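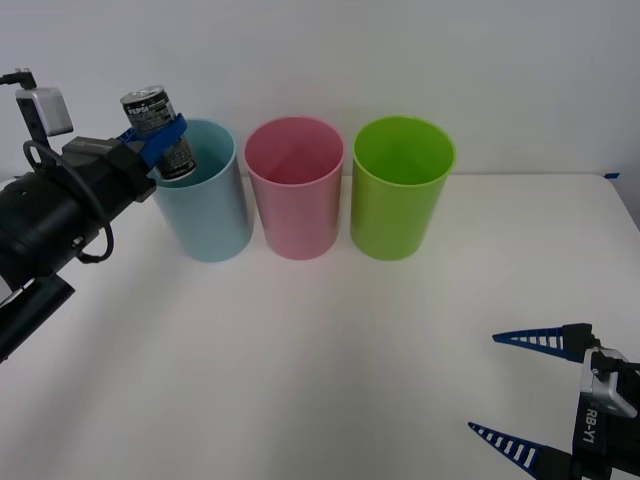
Figure 2. Slim can and three plastic tumblers (light blue, pink, lime green) on the white tabletop.

4.2 The cups and the can

Of all the things we put on the table during the study, the plastic tumblers taught us the most, and we are still a little surprised by how much there was to learn from them. They are plain cylinders, slightly wider at the rim than at the base, with a thin rolled lip. The three in Figure 2 share one size and shape and differ only in color. We chose the set for exactly that reason. When people in the rating sessions said they liked one cup better for a cold drink, they could only be talking about color, and talk they did!

Pairing the tumblers with a slim can was Leobardo Olvera's idea, and it changed the direction of the work. Our first round, run in March with a wide glass jug, gave ratings that hardly moved from one tumbler to the next. A tall, narrow can is a different kind of object. It invites a tilt, its end sits close to the rim of the cup, and the eye goes straight to the small gap between the two. In Figure 2 the lower end of the can hangs over the opening of the light blue cup, and the question we put to raters was about that gap: does the can look too high, too low, or about right for this cup?

We collected 313 ratings in all, of which 123 concerned the slim can. The rest were split between the jug and a squat carton made by Pálfi. Raters used the Simlow scale, which runs from 0 to 20 and has the great advantage that people understand it in one sitting. Scores for the slim can were spread widely over the upper half of the scale. The jug scores bunched up near the middle, and the carton scores fell somewhere in between, with a long tail of low marks from raters who disliked the carton's spout.

The effect of color was stronger than we had dared to hope. Light blue was picked most often as the cup for a cold soft drink, and lime green came close behind it. Pink did poorly with the can but did very well with the carton, a result we checked twice and still find delightful. Several raters wrote in the comment box that the pink tumbler "looked like milk." We had no hypothesis about milk. We have one now, and Section 6 describes how we mean to test it.

Spacing mattered too. In the pilot we stood the tumblers wherever there was room, and raters complained that they could not compare them. Setting them upright in a row near the back edge of the table settled the matter at once. It leaves the front of the tabletop clear, and the white wall behind gives all three colors the same plain background. We tried a patterned cloth from Onska under the cups for part of the pilot and gave it up. The green cup got lost against it, and the comments filled up with remarks about the cloth.

One detail deserves more space than we can give it here. The rolled lip is a very small feature, yet nearly 20 of the written comments mention it. People described it as soft, friendly, or safe, and some went on to give the cup a higher score for pouring than its opening alone would justify. A matching set of tumblers with a cut, unrolled edge is sold by Gridaritz in a similar range of colors, and a direct comparison would be easy to run. We would love to see someone do it, ideally with a slim can and a wider one side by side, so that the effect of the lip can be pulled apart from the effect of the can.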